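Chapter 6
Comparing Hands: Fair Tests on a Small Bench

Wilmer Sotelo and Paloma Bellamy

What you need before starting: chapter 4 (wrist mounts), the first half of chapter 5 (logging). Chapter 3 if you skipped it. Don't skip it.

By the end of the chapter you should be able to
- write a test sheet that another person can run without ringing you up
- say what a grasp score means and what it leaves out
- compare two hands on the same arm, and the same hand on two arms
- spot when the camera or the controller is the thing being tested, not the hand

6.1 Why comparing is hard

Two hands, one can. Which is better? Sounds like an afternoon's work. The Draveck lab gave it an afternoon, one August, and ended up with 80 grasps and nothing they could use. Different start heights. Different cans. Someone had changed the closing speed before lunch and hadn't written it down. The numbers for the Pukeck hand looked splendid and might have been down to the speed alone.

So they threw it out and began again. Second go: 533 grasps, one sheet, one speed, every start pose logged. Slower, duller, usable. Most of this chapter comes out of that second go, and the raw table is in Appendix C.

Three words we use from here on.

Trial. One attempt, from start pose to release. A trial that gets stopped early still counts, mark it S.

Condition. Everything held the same across a run of trials: hand, arm, controller, object, start pose, lighting. Change one and it's a new condition. New sheet.

Score. Here 0, 1 or 2. Nought for no hold, one for a hold that slips or tips the object, two for a hold that lasts the full count. Genji Kinoshita, who set up the scoring at Draveck, wanted five levels. Two people scoring the same trials could not agree on five levels. They mostly could on three.

6.2 The bench

Keep it plain. You want a surface that forgives a dropped can, a tray with low walls to stop things rolling off, and a mark for the place position. The mark matters more than people think. Without one, "put it down on the right" drifts a little every trial, and by the end of a run you are measuring a different reach.

Drinks cans are good first objects. Cheap, easy to replace, and they come in more than one height. Stand a short one in front of a tall one and the hand has to close without knocking its neighbour, a harder job than lifting a can on its own. Do the lone can first all the same.

With two arms, decide which one is under test. The other holds still, hand open, clear of the place mark. Write its rest pose on the sheet too. Readers at Poulain lost a whole run to a resting hand that had crept into the path.

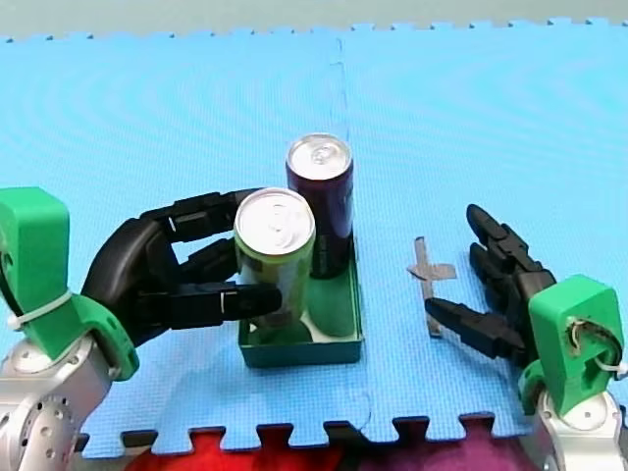
6.3 Setting up a first comparison

Work in this order. It looks fussy, do it anyway.

Step 1. Fix the object. Same can, same spot in the tray, pull tab facing the same way. Swap it for a fresh one once the sides dent.

Step 2. Fix the controller. One closing speed, one force limit. If the hands need different drivers, note the version of each.

Step 3. Check the wrist. Cables tied back, enough slack for the full turn, nothing rubbing. A tight cable pulls the wrist off line and the hand gets blamed for it.

Step 4. Fix the camera. Mount it, take a still, compare with that still at the start of every run. A nudged camera will change where the controller thinks the can is.

Step 5. Run ten practice trials and bin them. Then start counting.

Step 6. Alternate. Hand A, hand B, hand A, in short blocks. Never all of A before tea and all of B after, the light changes and so do you.

If swapping hands takes too long for short blocks, see 6.7. Ludivine Lemaire's quick-change plate gets it down to a couple of minutes, although it adds a bit of play at the wrist wich you then have to measure.

6.4 How many trials?

More than you'd like. The Grekine set, used in the exercises, was planned at 1,000 trials and stopped at 831 when a finger joint failed. We've left it as it is. Work out which conditions came up short before you do anything else with it, then read on to 6.5 for what can still be compared and what can't.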